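Der Stapel auf dem Bett

Warum das Zusammenlegen von Handtüchern die schönste Hausarbeit ist, und was man dabei von einem ehemaligen Wäschereileiter lernen kann

Es gibt Leute, die bügeln gern. Ich kenne sogar jemanden, der mit Begeisterung Fenster putzt. Meine Liebe gehört dem Falten, genauer: dem Falten von Handtüchern auf einem großen, glatt gezogenen Bett, am liebsten am späten Vormittag, wenn das Licht schräg ins Zimmer kommt und das Radio in der Küche läuft. Ein Korb voller Knäuel kommt hinein, und eine halbe Stunde später liegt da ein Turm mit sauberen Kanten. Welche andere Arbeit im Haushalt kann das von sich sagen?

Lange habe ich das für eine Privatmarotte gehalten. Dann lernte ich Fulgencio Montes kennen. Er hat die Wäscherei eines Kurhotels in Zostitz geleitet, bis das Haus schloss, und gibt heute Faltkurse im Hinterzimmer eines Nähladens. Faltkurse! Ich hatte mit Kopfschütteln gerechnet, als ich davon erzählte, aber in der Redaktion wollten gleich drei Leute mitkommen.

Montes ist ein ruhiger Mann mit großen Händen, und er redet über Frottee wie andere über Wein. Ein gutes Badetuch, erklärt er, habe um die 420 Gramm auf den Quadratmeter. Leichter geht, dann trocknet es schneller, schwerer geht auch, dann passt es in keinen Schrank mehr. Er lässt seine Gäste mit geschlossenen Augen tasten: den Flor, die Bordüre, die Webkante. An der Webkante fängt bei ihm alles an. Sie verzieht sich beim Waschen anders als der Rest, und wer sie beim ersten Griff nicht findet, legt hinterher schief.

Der erste Griff also. Man nimmt das Tuch an der kurzen Seite, zupft es in der Mitte hoch und lässt es hängen. Kein Schütteln, kein Peitschen in der Luft, das kommt vorher, gleich nach dem Waschen. Jetzt soll der Stoff nur fallen. »Er zeigt dir, wo er hinwill«, sagt Montes, und so esoterisch das klingt, nach dem zehnten Handtuch versteht man, was er meint. Dann wird abgelegt, glattgestrichen, einmal der Länge nach eingeschlagen und anschließend gedrittelt. Die offene Kante kommt nach hinten, der runde Bug nach vorn. Fertig. Beim Gästetuch fällt das Dritteln weg, beim Saunatuch kommt ein Schlag dazu.

Am meisten hat mich überrascht, wie wichtig die Unterlage ist. Tische mag Montes nicht besonders. Zu hart, zu glatt, das Tuch rutscht einem beim Streichen davon. Ein Bett dagegen hält den Stoff ein wenig fest und gibt unter der Handkante nach. Ideal findet er einen gesteppten Bezug, und zwar ohne Tagesdecke darüber. Wenn die Steppung Felder hat oder abgesetzte Nähte, umso besser, dann liegt das Lineal schon auf der Matratze. Ich habe es zu Hause sofort ausprobiert und lege meine Kanten seither an der Naht an. Es ist eine Freude.
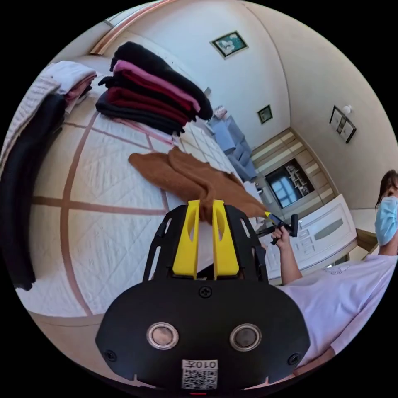 Bleibt die Frage nach der Farbe. Im Hotel war alles weiß, da stellt sie sich nicht. Privat aber haben die meisten von uns ein buntes Sammelsurium, und gerade das macht den Reiz aus. Schwarz neben Rosa, ein tiefes Rot neben Bordeaux: In einem gefalteten Stapel sieht plötzlich gewollt aus, was im Schrank jahrelang nur zusammengewürfelt war. Ich lege inzwischen abwechselnd, dunkel und hell, und ertappe mich dabei, dass ich einen fertigen Turm noch einmal abbaue, damit das Rosa weiter nach oben kommt. Helle Sachen bekommen einen eigenen, kleineren Stapel. Schwarzes Frottee fusselt nämlich auch nach Jahren noch, und auf Weiß sieht man jeden einzelnen Faden.

Jihad Qaisi, der mit mir im Kurs war, sieht das völlig anders. Er sortiert streng nach Größe und lässt die Farben Farben sein. Große Tücher unten, kleine oben, und wehe, ein Waschlappen verirrt sich in die Mitte. Sein Argument ist der Schrank: Wer nach Größe stapelt, kann einen ganzen Stoß auf einmal hineinheben, ohne dass er kippt. Wir haben darüber in der Kaffeepause länger diskutiert, als ich hier zugeben möchte – und am Ende hat jeder von uns ein Stück Kuchen auf die Untertasse des anderen gelegt und weiter auf seinem System bestanden.

Einig waren wir uns bei den braunen Handtüchern. Ein gutes Braun ist ungeheuer praktisch! Es verzeiht Make-up, Gartenerde und nasse Hunde, und es passt zu fast allem, was sonst noch im Regal liegt. Meine Großmutter hatte nur braune, ich fand sie als Kind trostlos und suche heute in jedem Kaufhaus genau diesen Ton.

Bei den ganz flauschigen Qualitäten wird das Falten übrigens schwieriger. Dicker Flor wirft Wülste, die Lagen schieben sich gegeneinander, und der Bug springt wieder auf. Montes rät, ein solches Tuch nach dem Trocknen erst eine Weile ausgebreitet liegen zu lassen und es dann mit dem Unterarm auszustreichen, von der Mitte nach außen. Handflächen machen nur neue Falten. Wer es eilig hat, rollt. Gegen das Rollen hat er nichts, auch wenn er dabei ein bisschen leidend schaut.

Und was ist mit den Decken? Grob gestrickte Stücke gehören für ihn weder auf den Bügel noch in einen hohen Stapel. Gestrick längt sich, wenn es hängt, und drückt sich platt, wenn zu viel darauf liegt. Er schlägt sie zweimal locker um und legt sie quer über das Kopfende, wo man sie abends ohnehin haben will. Lange Kleidungsstücke, die noch auf den Bügel müssen, dürfen solange über die Bettkante hängen. Das hat den schönen Nebeneffekt, dass man sie beim Aufräumen nicht vergisst.

Für den Schrank selbst empfiehlt er fünf Zentimeter Luft über jedem Stapel, damit man mit der flachen Hand hineinkommt. Meine Fächer waren dafür zu niedrig, ich habe bei Toom einen Einlegeboden geholt und die anderen versetzt. Seitdem ziehe ich das unterste Tuch heraus und lege die frisch gewaschenen obenauf, so kommen alle reihum dran. Vorher habe ich jahrelang dieselben 2 Lieblingshandtücher benutzt, und die übrigen sind im Dunkeln neu geblieben.

Gegen Ende des Kurses haben wir noch ein Spannbettlaken versucht. Montes stülpte die Ecken ineinander, drehte einmal das Handgelenk, und da lag ein Rechteck. Bei mir lag etwas, das an einen Pfannkuchen erinnerte. Er nahm es auf, schüttelte es aus und gab es mir zurück. Die Fortsetzung findet im Februar statt, ich habe mich schon angemeldet, und Qaisi auch.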